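Lista de verificação: ligação sem fios das câmaras de registo à aplicação Pretell
Local: loja Zaidi, zona de frescos e armazém
Verificação de 22 de dezembro. Responsável: Vikas Mittal
Legenda: C = conforme; NC = não conforme; NA = não aplicável

1. Alimentação e bateria
1.1 Bateria acima do mínimo antes do emparelhamento: C
1.2 Tampa do compartimento fechada e trancada: C
1.3 Contactos sem oxidação: C
1.4 Carregador sem danos no cabo: NC
Comentário: isolamento gretado junto à ficha. Carregador retirado de serviço e etiquetado. Substituição pedida à Lidby.

2. Rede
2.1 Câmara visível na lista de redes do telemóvel: C
2.2 Telemóvel desligado da rede interna da loja antes de ler o código QR: NC
Comentário: o telemóvel 2 voltou sozinho à rede interna. Desativar a ligação automática nas definições de Wi-Fi e repetir 2.1.
2.3 Palavra-passe de fábrica alterada: C
2.4 Ligação mantida durante 20 minutos sem interrupção: C
2.5 Dados móveis desligados durante a transferência: C

3. Aplicação
3.1 Permissão de localização concedida: C
3.2 Permissão de Bluetooth concedida: C
3.3 Versão igual em todos os telemóveis: NC
Comentário: um aparelho ficou na versão de abril. Atualizado no local. O emparelhamento anterior perdeu-se e foi refeito.
3.4 Data e hora sincronizadas com o telemóvel: C

4. Transferência e armazenamento
4.1 Cartão formatado na câmara, não no computador: C
4.2 Espaço livre para 2.000 ficheiros: C
4.3 Ficheiros abertos no telemóvel em resolução completa: C
4.4 Cópia na pasta partilhada Sakutetti: C

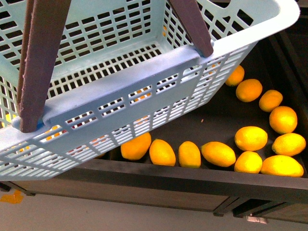
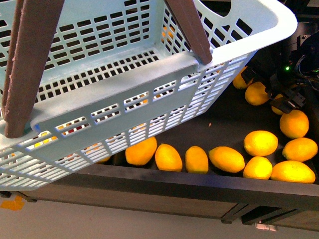

Lerato Naidoo discorda da classificação em 2.2. Na sua opinião, o regresso automático à rede interna é comportamento normal do sistema operativo e devia constar como observação, desde que a ligação seja retomada sem nova leitura do código. Pede ainda que 2.4 seja repetido com a porta do armazém fechada, porque o ensaio foi feito com ela aberta.

Resposta de V. Mittal: mantém-se NC em 2.2, visto que a transferência falhou a meio e o ficheiro ficou incompleto. Ensaio 2.4 a repetir nas condições pedidas.

5. Fixação e cabos
5.1 Parafuso do suporte apertado à mão, sem folga: C
5.2 Cordão de segurança colocado: C
5.3 Cabos fora das zonas de passagem: C
5.4 Suporte de parede: NA

Ações em aberto: 9
As ações relativas a 1.4 e 2.2 têm prioridade. As restantes transitam da verificação anterior e constam da folha anexa.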